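Course handout, part two: learning a sorting task from demonstrations
November 11, 2018

In the first part we spoke about how the demonstrations are recorded. Now we look at what the learner does with them, and why the result depends so strongly on the way the person demonstrates. Please read this before the practical session and bring the printed version, as there is space in the margin for your own notes.

The task is called "pens to cup". Several markers lie on the table and the robot must put them into a cup, one after another. Any arm may be used. The training set, which we call Brundon, has 277 demonstrations. Of these we keep 200 for training and the remaining 77 for checking the error during training. Do not mix the two parts when you write your loading script. Last year two groups did it and their curves looked too good.

The method

The policy receives the camera picture and the joint angles, and it gives back a short sequence of the next joint positions. We do not predict only one step. When the policy predicts one step at a time, small errors add up, and the arm starts to hesitate near the object. With a longer sequence the movement is calmer, but the robot reacts later if a marker rolls. You will try both settings and compare them.

In the original recordings every operator had his or her own habit. Zdeňka Šimko lifts the marker high before she turns the wrist. Oddur Frandsen turns the wrist during the lift. Both ways are correct, but the average of both ways is a movement which hits the side of the cup. For this reason the simple regression loss is a poor choice here, and we use a loss which permits more than one answer for the same situation.

The second difficulty is the release. The opening of the cup is small, and when a marker is already standing inside, there is less free space for the next one. In Brundon, the failures are mostly found at this moment and not at the grasp. Write down for each trial in which phase it failed: approach, grasp, transfer or release.

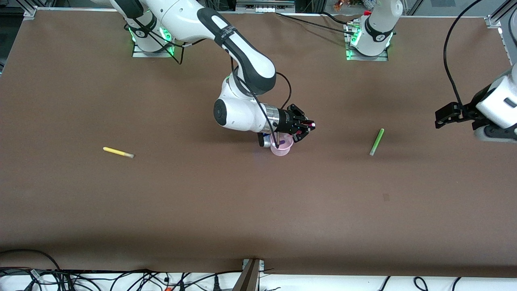 Siham Bouzid
Teaching assistant, practical sessions

With one marker in the cup and another in the gripper, we are in the state which the notes call S2. The yellow and the light green marker still lie on the table, on opposite sides of the cup. Consider which one you would take next, and with which arm. The policy has no explicit rule for this, it must take the order from the demonstrations.

For the report, please give:

- the length of the predicted sequence for each setting
- the number of trials and the number of failures in each phase
- one failed trial, explained in your own words

Groups have 4 students at most. Questions about the loading script go to Vlastimil Kuruc, questions about the marking go to me. The third part of the handout, about changing the position of the cup, will follow after the session.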